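# Setting up your fundraiser page on Flirnum

Right, so you've made your login and you're staring at a blank page with a big green "Start" button on it. Good. This section gets you from there to a page you can send to your auntie without cringing. I've set up 62 of these for families now (my own included, which was the first and easily the worst), so most of the notes in here come from things I got wrong.

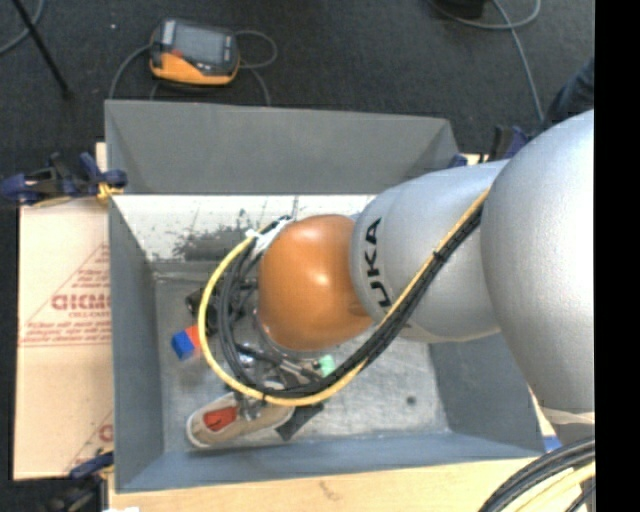 Before you press Start, get your bits and pieces together. The page builder logs you out after a while if you wander off looking for a hospital letter, and it only saves the step you've finished, so half a step's typing can vanish. Ask me how I know!

**What you'll need beside you**

- Photo ID for the person running the page (the organiser)
- Bank details for the account the money will go into
- A letter from the hospital or clinic with the patient's full name on it
- A written cost estimate, even a rough one
- One decent photo of the person you're raising for, if they're happy to be shown
- A cup of tea

## 4.1 Organiser and beneficiary

1. Press **Start** and choose **Medical** from the list. There's also a "Family support" option, but it doesn't let you attach hospital letters later on, and you can't switch over once the page is live.
2. Under **Organiser**, type your own name exactly as it's printed on your ID. Middle names too. I left mine off and lost a week to emails back and forth.
3. Under **Beneficiary**, put the patient's name. If the patient is a child, tick **Under 18** and fill in the parent or guardian box that pops up underneath.
4. Choose how you're related. "Friend" is fine. "Other" gets you an extra form.
5. Press **Save and next**.

> **Note:** If you're the parent and the organiser both, you still have to fill in the guardian box. It feels silly typing your own name twice on the one screen, but the page won't go through without it.

## 4.2 Bank details

This is the step people put off, and I get it. Do it now anyway. You can collect donations without it, but nothing can be paid out, and the hospital won't care that your page looks lovely.

1. Choose **Personal account** or **Hospital account**.
2. For a personal account, enter the account name, branch number and account number. The account name has to match the organiser or the guardian.
3. For a hospital account, start typing the hospital's name and wait for the list. Ours was under Macedo, which is the name of the group that owns it and not what's written over the front door, so try both.
4. Flirnum will send a tiny test payment with a four-digit reference. When it lands, come back and type the reference into the **Confirm** box.
5. You get 3 tries at that reference. After that the account is locked and you have to ring the help line.

> **Caution:** Don't use a joint account unless both people on it have shown ID. The page will accept it quite cheerfully and then freeze at the first withdrawal – and that's always the day a bill is due.

## 4.3 Setting the goal

Okay, numbers. I'm not a numbers person, so I'll just show you what I do.

1. Open the cost estimate and find the total. Ignore the deposit for now.
2. Add anything the hospital won't be charging you for: petrol, parking, a room nearby, time off work. Write each one down on its own line.
3. Take off whatever insurance or the health fund has agreed **in writing** to pay. If they've only said so over the phone, leave it in.
4. Type the answer into **Goal**, in whole dollars.
5. Tick **Show breakdown** and copy your lines into the table.

Our first goal was $2653, for a single block of tests and the travel to Arkberg and back. I worried it looked too fussy and nearly rounded it up to three thousand. I'm glad I left it alone, as a few people wrote to say the odd number made them feel someone had sat down and worked it out (someone had, at the kitchen table, with a calculator missing its 7).

You can raise the goal later under **Edit > Goal**. Everyone who has given already gets an email about it, so put a line or two in the message box about what's changed. If you leave that box blank they get a form letter, and it reads pretty coldly.

## 4.4 Writing the story

You don't have to be a writer. You really don't! Picture one person you know who would want to help, and write to them.

1. Click into the **Story** box. Clear out the grey sample text first, or bits of it can hang around at the bottom.
2. Start with who the person is. Age, what they love, what they're like at breakfast. Two or three sentences will do.
3. Say what's wrong in everyday words. You can put the medical name in brackets after it.
4. Say what the money is for and when it's needed.
5. Finish with how people can help if they can't give, like sharing the page or dropping off a meal.
6. Press **Preview** and read it out loud.

Keep the paragraphs short. Most people will read it on a phone, standing up somewhere.

> **Note:** The Story box and the Title box don't check spelling the same way. The title doesn't check at all. Have somebody else look at it before you go live, as the title becomes part of the web address and it stays there for good.

A word on privacy while you're here. Leave out the ward, the room number, the name of the school and anything else that tells a stranger where to find a sick kid on a Thursday. If the patient is old enough to have an opinion, let them read the whole thing and cross out whatever they like. Mine crossed out a whole paragraph and the page was better for it.

## 4.5 Papers

1. Go to **Documents** and press **Add**.
2. Upload the hospital letter, then the cost estimate. PDF or a clear photo, either one works.
3. Use the **Cover** tool to black out the patient number, date of birth and home address.
4. Set each one to **Public** or **Reviewers only**. I put the estimate on Public and the letter on Reviewers only.
5. Press **Submit for review**.

> **Caution:** Blacking things out with a marker in your phone's photo app isn't enough. On some phones you can lighten the picture and read straight through it. Use the Cover tool.

If your letter came from the Jormont clinic, check that it has a signature on it. Their standard one goes out without, and the reviewers will send it back. Ring the front desk and ask for the signed copy, and they'll email it through.

## 4.6 Going live

Once the review is done you'll get an email with a **Publish** link in it.

1. Press **Publish**.
2. Open the page on your phone and on a computer, logged out of both.
3. Make a small donation yourself, and check the receipt turns up. Look in junk mail too.
4. Send the link to five or six close people before you put it anywhere public. A page with a few names on it already is much easier for the next person to join.
5. Set a reminder to post an update every week, even a short one.

If the page shows **error 1932** when you press Publish, your bank details haven't been confirmed yet. Go back to 4.2 and finish steps 4 and 5.

Updates, thank-you messages and withdrawals are all in section 5. The withdrawal screens changed in June, so if you printed that section out before then, please grab a fresh copy.

*Last gone over 1 September 2020.*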